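Subject: Re: [olleck-home] cold basement floor, what did you all do?
Date: Tue 5 November

> We're on a bare slab down there and my feet are frozen by
> lunch. Carpet, rugs, something else? I don't want to spend
> 3000 on it.

Oh, I feel this one! We went through the same thing after we moved to the Yeh Street place, and I tried two rugs before I gave up on rugs (they slide, they smell, the dog claims them).
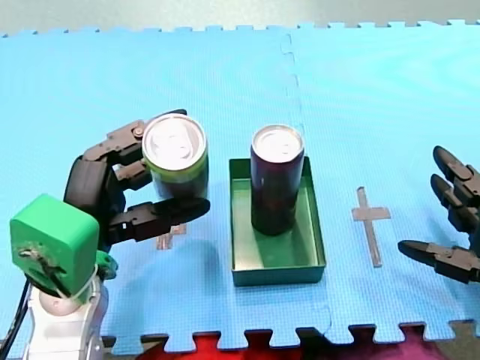 Carpet over a slab scared me off after the leak we had in March, so I wanted something I could pull up in a hurry. I ended up with foam tiles, the blue puzzle-edge kind with a fine grid texture, and they've been great on my knees too. Trim the tabs along the wall with a utility knife or you'll get little gaps where whatever's underneath peeks through. The whole room cost me 42 bucks at Dravis, though that was a sale. Get a spare pack!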